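Rusasance Player Support
Ticket subject: Jesilero, fuel can not usable in Chapter 3
Opened: Oct 8, 2025
Reported by: Ga-eun Hyun
Assigned to: Gil-soo Bae
Status: Awaiting patch

Summary of report
The player has reached 98 percent completion and cannot pour the fuel can into the generator at Rasari Station. The prompt appears, the character lifts the can, and the action cancels after 2 seconds. Restarting the game did not help.

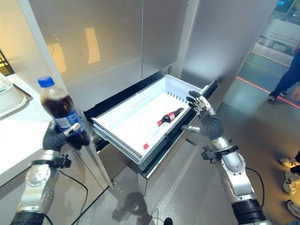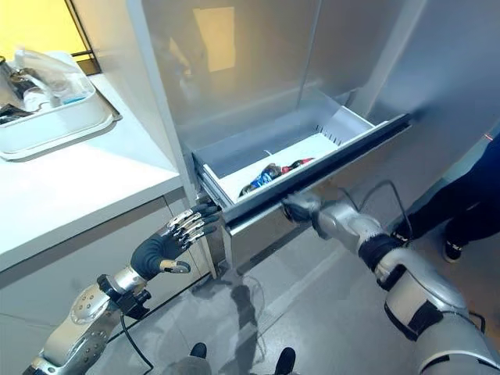 Support reproduced the fault on build 19 using the player's save file. It occurs when the can is picked up before the conversation with Won has ended. The game then files the can as a drink, in the same class as a bottle of cola, and the generator will not accept it. Items already stored in a container are not affected.

Steps provided to the player
Load the autosave made at the station gate.
Speak with Won until the journal updates.
Collect the can and go directly to the generator.

Player response
The autosave had been overwritten. The steps could not be completed.

Further action
A corrected save file was sent to the player, who confirmed that the generator now starts. The fault has been passed to the development team for the November patch. This ticket will remain open until the patch is released.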